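Skirnton Playhouse — pre-show safety checklist, touring musical
Inspected May 23, 2021, before the Nerkdale company's first technical rehearsal
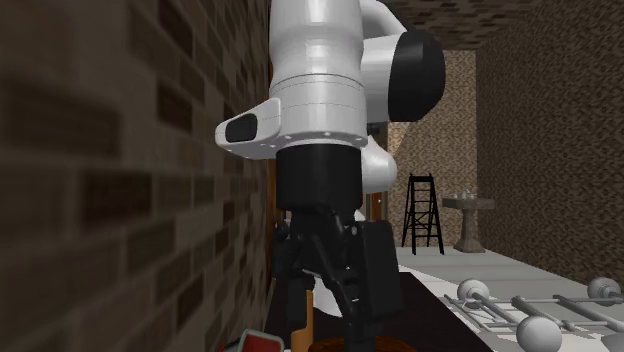
1. House and aisles
Exit signs lit: yes, all.
Aisle lights: two out on house left. Replace before the preview.
Seating: 977 seats on the plan. Row C loose at the center, bolts tightened.

2. Stage floor
Trap door locks: pass. Key stays with the stage manager.
Revolve: pass at half speed. Full speed not tested — the band platform was still in place.
Edge tape: worn upstage. Redo in white.

3. Fly system
Line sets: pass, except line 3, which drags on the way in. Out of use until Horrocks sends a rigger.
Load notes posted at the rail: no. The old sheet is from the Hurwood run and should come down.

4. Haze and effects
Haze fluid stored off the floor: yes.
Smoke heads covered during haze: ask the fire office first.

5. Pit
Netting: pass.
Stand lights: cables need taping by the drums.

Recheck items 1 and 3 before any cast are called to the stage.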